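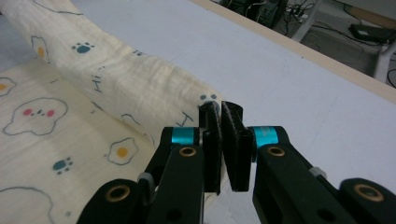 Demetti Balance Board for Toddlers and Preschoolers

We use cookies to remember your cart and to see which pages get visited. Accept / Manage settings

The Demetti is a curved board for indoor play, made for children from 18 months to five years. It rocks side to side when the curve faces down. Turned over, it makes a low bridge to climb on, crawl under or drive cars across.

Rocking and stepping work the legs, trunk and ankles, and children get practice at catching themselves when their weight shifts. Younger ones usually start out sitting, holding both edges. Standing tends to come later, with an adult's hand nearby. There is no right way to use it and no set age for moving from one stage to the next.

Specifications
Material: beech plywood, water-based lacquer
Underside: wool felt, gray or green
Weight limit: 200 pounds
Item number: 347
Assembly: none

The felt protects wood and tile floors and keeps the board from sliding. On carpet the rocking is slower, and some families prefer that for a first try. Leave clear floor on both sides and keep the board away from table corners and stairs. Bare feet grip better than socks.

Wipe the top with a damp cloth and dry it right away. Do not soak the felt. A vacuum brush takes off hair and crumbs. Check the edges now and then, and sand any rough spot lightly with fine paper.

The board was designed by Annag Menzies, who taught preschool movement classes in Rundton before she joined us. The curve was made shallower in August after parents of smaller children told us the first version tipped too quickly. Boards with the older curve are still sold as the Grornach, item 237, and are better suited to ages three and up.

Unused boards can be returned within 28 days in the original carton. Replacement felt is sold separately. For school and daycare orders, write to Lachlan Niven in our sales office and include the number of boards and the delivery address.

Last updated: September 2021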